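Wernberg Community Football Club
Progress report to the Gidey Fund
Girls' and youth football program, second reporting period

Prepared by Chaltu Kassa, program lead

1. Where we are

The grant pays for coaching, field rental and equipment for our under-12 and under-14 teams, and for a new girls' squad at under-14. At the time of the last report the girls' squad existed only on paper. It now has 20 registered players and has been training twice a week since April. We entered it in the Dimbridge youth league for the second half of the season, and it has played 14 league matches.

Results have been mixed. The team won 3 of its first 14 and drew 2. Most of the losses were by a single goal, apart from a bad afternoon away at Pukonby when we were short of defenders and had to move a midfielder back. The coaches were satisfied with the way the group played in the later matches, especially in passing out from the goalkeeper, a weak point early on.

The boys' under-12 team finished in the middle of its division. The under-14 boys lost in the semifinal of the Dimbridge Cup on penalties after a goalless game.

2. Coaching

Both assistant coaches named in the application have completed the introductory coaching course. One of them has now taken over the girls' sessions, with the head coach attending one evening out of two. Our original plan had the head coach running every session until the end of the season. We made the change early when his work hours moved, and we would like to keep it.

Goalkeeper training has started as a separate block at the end of the evening session. All three teams use it. We had budgeted for an outside goalkeeping coach but have not found one who can travel to Wernberg on a weeknight. A former player from our senior team is covering for the moment and is paid from the same budget line, at a lower rate. 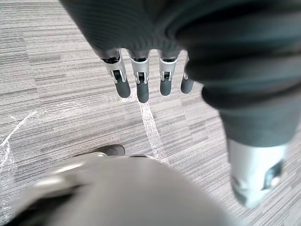
The difference has gone into match fees for the referees at home games, as agreed with your office by email. We ask that this be recorded as a formal change to the budget.

3. Fields and indoor space

Field rental remains our largest cost. The main field drained poorly in the spring and we lost several sessions. When the field is closed we use the school gym in Wernberg, where there is room for small-sided games but not for a full squad. The coaches split the group and run ball control in one half and passing drills in the other.

Pukonby has offered us shared use of its artificial field in the winter months. The rate is higher than what we pay now, but the field has lights and would let us keep the regular training times. We are waiting for a written offer and will send it to you before we sign anything.

4. Equipment

Match balls, training balls, bibs and two portable goals were bought in the first period. In this period we bought uniforms for the girls' squad and a set of goalkeeper gloves in smaller sizes. The first order of shorts came in adult sizes and had to go back to the supplier. The replacement order arrived in time for the opening match.

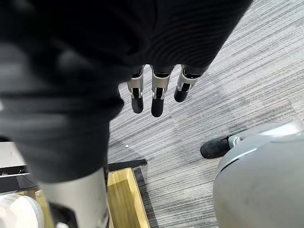 Silver finger segments with black tips under the hem of a black fabric.

Shin guards remain a problem. Several players share a pair with a brother or sister, and this does not work when both have a match at the same hour. We would like to move part of the unused travel money to buy a club set.

5. Attendance and drop-out

Attendance was good in April and May and fell during exams. Two players left the girls' squad, one after a family move and one to play basketball. Both places were filled from the waiting list. Transportation is the reason parents give most often for missed sessions. Families in Dimbridge have organized shared rides, and we have moved the evening start back by 15 minutes so that players arriving by bus can make the warm-up.

6. Next period

We plan to enter the girls' squad for a full league season, register one coach for the next course level, and settle the winter field arrangement. We also need a second team manager for away matches, and have asked the parents of the under-14 players.

The statement of spending and receipts are attached separately. The budget change in section 2 and the shin guard request in section 4 both need your approval.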